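Section 4. Setting Up on a Paved Plaza

This section covers laying out the Jasico modular market stand on open paving. Read it through once before you unload. If you are setting up on grass or gravel, use Section 5 instead.

4.1 Before you start

You need two people for every step marked (2P). You also need the following from the ground kit:

Chalk line and spare chalk
Long tape measure
Stiff broom
Four corner plates
Ballast blocks, one set per leg
Rubber seam strips

Get written permission from the owner of the plaza. Many paved squares sit on top of parking levels or storage rooms, and the owner can tell you what load the surface will take. Do not guess this from the look of the paving.

CAUTION: Never drill, stake or glue into plaza paving. The stand is held down by ballast only.

4.2 Choosing the spot

1. Walk the whole area first. Look for drains, covers, curbs, and the seams between sections of paving.

2. Keep clear of the buildings. Doors, arcades and loading areas must stay open, and people need room to walk past the stand on all sides. The local fire office sets the distance. If it gives you no figure, leave at least 10 feet.

3. Check the sky and the forecast. Open plazas have little shelter, and long buildings can funnel wind between them. Do not put up the canopy if gusts are expected during the set-up.

4. Note where the seams run. On large plazas they are thin and easy to miss, and they do not always run square to the buildings. The plaza below has one seam heading away toward the middle distance and another crossing at a diagonal on the right, with a low curb along the left side.

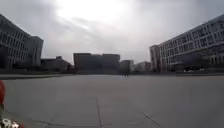

4.3 Marking out

1. Sweep the area where the stand will go. Chalk does not hold well on dust, and grit under a corner plate will let it slide.

2. Pick your front line. Use a curb or the base of a building as a guide if one is close enough to measure from. Do not use a seam as your front line unless you have checked it with the tape.

3. (2P) Snap the front line with the chalk line. Hold both ends flat to the paving.

4. (2P) Mark the two front corners, then measure back for the rear corners. The distances are on the label inside the lid of the ground kit.

5. (2P) Measure both diagonals. They must match. If they do not, move the rear marks and measure again - the front marks stay where they are.

NOTE: Corner plates must not straddle a seam. If a mark falls on one, shift the whole layout forward or back until all four plates sit on solid paving.

4.4 Placing the plates and ballast

1. Set a corner plate on each mark with the arrow pointing to the center of the stand.

2. Press down on each corner of the plate with your foot. If it rocks, lift it, sweep under it and try again. If it still rocks, use one of the thin shims from the kit.

3. (2P) Stand the legs in the plates and close the clips. Leave the legs at their lowest setting.

4. (2P) Load the ballast blocks evenly, working around the stand. A full set for the large stand weighs up to 430 pounds. Do not load one side completely before starting the other.

5. Lay rubber seam strips wherever customers will cross a seam near the counter. Push the ends down so they lie flat.

CAUTION: Lift ballast blocks one at a time. Keep your fingers out from under the edge when you set one down.

4.5 Final check

Walk around the stand and pull gently on each leg. Nothing should shift. Raise the legs and fit the canopy as shown in Section 6.

Before you leave at the end of the day, remove all blocks and strips, and brush off the chalk with plain water. Do not use cleaner on the paving.

Replacement strips and shims can be ordered from our Reltwood store. For questions about plates or ballast, ask for Flor Arboleda at the parts desk.

Section revised Feb 23, 2022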